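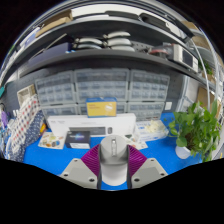
# About Umurstead

We want to know whether machines can do the boring jobs yet. Clearing a desk, sorting the post, putting small parts back in the right drawer - the things most of us do without thinking, and most robots still do badly.

Umurstead began when Josefien Timmermans was running the packing benches at Druvar and kept being shown films of robots folding shirts. She asked one supplier if it could fold 100 of them in a row. They changed the subject! She rang Eusebio Barroso, who had spent years mending grippers at Zabala, and the two of them started testing chores on a Monday evening in a rented unit in Drirkosley. We're still in the same unit.

## How we work

We choose a chore, write down what "done" means, and then try it 100 times. People go first, by hand. Then they do it again with a gripper, so all the clever stuff our fingertips do is taken away. Only after that does a robot arm get its turn. Our pass mark is 90, and a dropped item counts as a miss even if it lands somewhere sensible.

We like an ordinary muddle. Boxes on top of other boxes, loose papers, a clear plastic bag, a plant with its leaves spilling over the edge of its pot. A plain cube on a bare table tells you very little about a kitchen on a school morning.

## So, can they?

Some of it, yes, and it's a lovely thing to watch. Stiff boxes are going well, and so is anything with a flat side and a bit of space round it. Cloth is getting better faster than we expected. Thin paper lying on paper is still a pain, and plastic bags beat us most weeks. Small drawers are somewhere in between: opening them is fine, closing them without a jam needs work.

The next big job is a run of 500 tidy-ups with a different mess each time, and we can't wait to get going.

## Come and see

We open the unit to visitors in June. Bring a chore you hate - Eusebio keeps a list on the door, and the oven shelves are already on it.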